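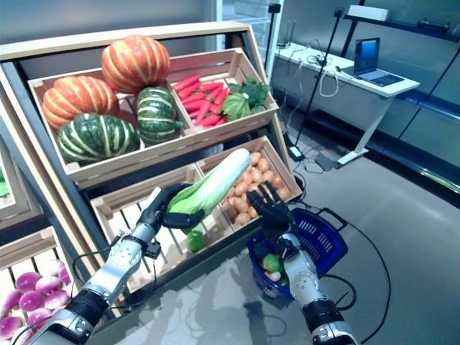 The produce stand at the Rillirwood open day, with a napa cabbage in the left hand.

Open days are a poor way to judge a robot, and I keep going to them anyway. The one at Rillirwood in April 2022 was better than most. Zandach, which runs the lab, had set up a small grocery corner and let visitors stand close enough to watch the fingers. My complaint is with the number on the handout.

The handout gave a success rate over 100 picks. It did not say what a pick was. A carrot lying parallel to its neighbors and a ribbed pumpkin in a crate are different problems. The carrot asks for a narrow grasp in a tight pile. The pumpkin asks for a wide one and enough wrist torque to hold it. Averaging the two gives a figure that describes neither.

Napa cabbage is the item I would report separately. It is long, one end is stiff and the other is leafy, and a multi-fingered hand has to decide where along that length to close. Grip near the stalk and the leaves hang. Grip near the leaves and the stalk swings out toward whatever is in the next crate. A parallel jaw can avoid part of this question by being bad at the whole object. A hand with fingers has to answer it, and the angle at which the cabbage is held tells you a good deal about how it did. 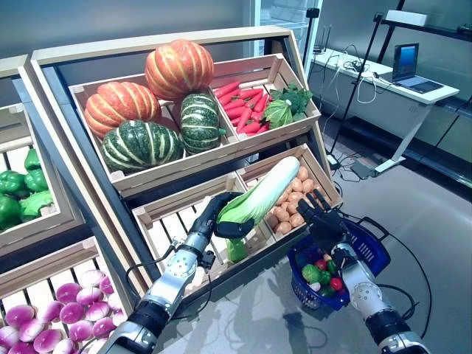 The second arm gets too little attention in these write-ups. A basket is a moving target with a folding handle, and whichever hand deals with it is doing work that never shows up in a pick count. Funer, whose staff presented the control side, said they log the two arms separately. Good. Then print both logs. I would trade the headline rate for a table of 200 attempts sorted by item, with regrasps marked and the basket arm in its own column.

Khattak, the retail consultancy that spoke last, wanted cycle time per item and a price per hour. I think that is early. Speed on a stand with fixed crates says little about speed in a store, where stock gets moved all day. Some 3 seconds saved on a potato will be lost the first time a crate is pushed back on its shelf.

Zandach plans another open day in October. My request is modest: the same stand, the same vegetables, crates shifted by 2 inches between runs, and a handout that defines its terms on the first page.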